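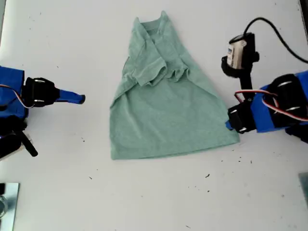 ## T-shirts come out wider at the bottom than the top. What am I doing wrong?

I finally cleared out my dresser and I'm trying to fold everything the same way so the shirts stand up in the drawer. I fold both sleeves in toward the chest first, then go from there, but by that point the shirt is already skinny at the collar and wide at the hem, and the finished bundle leans over like a tired fence post. It's worst with the soft heathered cotton ones. I have 52 shirts to get through (don't judge!) and would love to fix this before I do them all twice.

---

**Answer 1** - marked helpful

Oh, I fought with this for years! The sleeves are fine, but you want to bring the side of the shirt in along with each one. Lay it face down, smooth it from the middle outward, then pick a line starting halfway along the shoulder and running straight down to the hem. Fold on that line, and lay the sleeve back on itself so it doesn't poke out the other side. Do the same on the other side and you should have a long rectangle, the same width all the way down.

Before you go further, give the neckline a gentle tug so the collar lies flat. A bunched collar pulls the shoulders in and makes that pointy top. Then bring the hem up to just short of the collar, and fold in thirds. Soft cotton likes to creep, so I run my palm over it after every fold - it takes 2 seconds and saves a lot of grumbling.

**Answer 2**

I use the Jasitel folding board. Works ok. Bit small for XL.

**Answer 3**

Agree with the first answer. Also check whether your hem is slanted before you start, some of mine have twisted in the wash and they never fold square no matter what. Those ones I just roll.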